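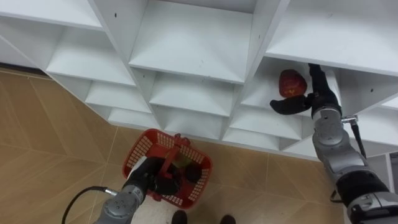 I'm writing the house rules for our shared two-arm setup at Cutent and I'd love some input before I pin them to the wall. We're a hobby space with 38 members, and interest in the robot has gone through the roof since January (I couldn't be happier, it used to be me and a pile of manuals). The job everyone practices is shelf and basket work, operated by a person and recorded for training. One arm is up at a shelf with the red fruit while the other has its fingers around the handle of the basket on the floor, and that is exactly where my rules get thin. With one arm I'd know what to write. With two, one high and one low, I keep finding cases I hadn't thought of. A fingertip up close under the front edge of the shelf above, for instance: is that fine, or do I set a minimum gap? And do people let both arms move together, or does one have to be still while the other is inside a compartment?

What I have so far:

- Stop button within reach of the operator, tested at the start of every session.
- A second person present. They watch the arms, the operator watches the task.
- No hands, heads or feet inside the taped zone while the arms are powered.
- Slow speed setting for anyone with fewer than 2 hours logged.
- Shelf tidy before you start, basket back on its mark when you finish.

Is there a standard I should be reading? I don't need us to be certified for anything, I just want rules that a newcomer can follow on their first evening and that an old hand won't roll their eyes at. Pointers to your own house rules very welcome!

Florian Sutter

Posted in: Robots at Home and in Clubs > Safety and Good Practice
Tags: two-arm, house rules, shelves, teleoperation, beginners

shelfwise_tom

Great list already, and I'm so glad somebody is asking this before the first accident. We run a very similar corner at our club and went through four versions of the rules, so take whatever is useful.

On standards: start with ISO 12100, the general one about risk assessment. It gets you to walk through a session and write down every way a person could get hurt, how badly and how likely. Then look at ISO 10218, which covers industrial robots. A lot of it is aimed at factories and you'll skip whole chapters, but the thinking behind stops and guarded space carries over nicely. See if a library can get them for you — they're not cheap.

On both arms moving: we allow it, but only in the open. Our wording is "When a hand is inside a compartment, the other arm holds position." Holding a basket handle counts as holding position. Pulling on it doesn't. It sounds fussy and it made our sessions calmer right away, and the recordings got cleaner too, which the training people loved.

On the gap: I wouldn't put a number in the rules. You can't measure it from the operator's seat and people will argue. What we wrote is that you back out the way you came in, straight toward the front, and you never lift while any part of the hand is under a shelf board. If you touch the board, you stop, say "contact" out loud, and the second person decides if you carry on. Saying it out loud is the best thing in our whole document. New people are shy about touching things and would otherwise keep quiet!

Two more that I'd add to yours:

- Check the wrist cables before power-up. Move each arm through its full reach at slow speed, top shelf to floor, and look for a cable that goes tight or could hook over a board.
- Release order. Decide which hand lets go first and say it before you start. A handle still gripped while somebody swings the arm up means a basket going across the room.

For logging we use Meltik, mostly for the contact notes. We have 179 sessions in there now, and reading back through them taught me more than any manual. A notebook would do the job just as well.

marguerite_k

Agree with most of this. I'd be stricter on the second person though. At the Qian workshop the watcher holds the stop button, and the operator has one of their own. Two buttons, both tested. If you're concentrating on a piece of fruit on a shelf you are not looking at the floor, and the floor is where somebody's foot ends up.

Also write down who is allowed to go in and reset the objects. Ours says arms stopped, operator's hands off the controls, watcher says "clear," and only then does anyone step over the tape. We do it every time, even for a dropped apple.

Keep it to one page in big type. Ours was five pages once and I was the only one who had read it.

hexbolt72

just use common sense, anything slow enough you can push away with your hand. we never had rules and its fine

Florian Sutter

Thank you all, this is wonderful. "Contact" out loud is going in tonight, and so is the release order, which I had completely missed. I've ordered the second stop button too. hexbolt72, I'll keep the tape, 72 kilos of me tripping over a basket is not something an arm should have to push back against :)

I'll post the finished page when it's done — feel free to pick holes in it.

Related on Fonuneo

How often do you test your stop buttons?
Floor tape that survives a mop
Basket handles and slippery fingers, what grip pads do you use?
Teaching a first-timer to operate two arms
Wrist cable keeps catching on the shelf edge
Who resets the objects between takes?

Fonuneo uses cookies to keep you signed in and to remember which discussions you have read. By continuing to use the site you accept this. Change cookie settings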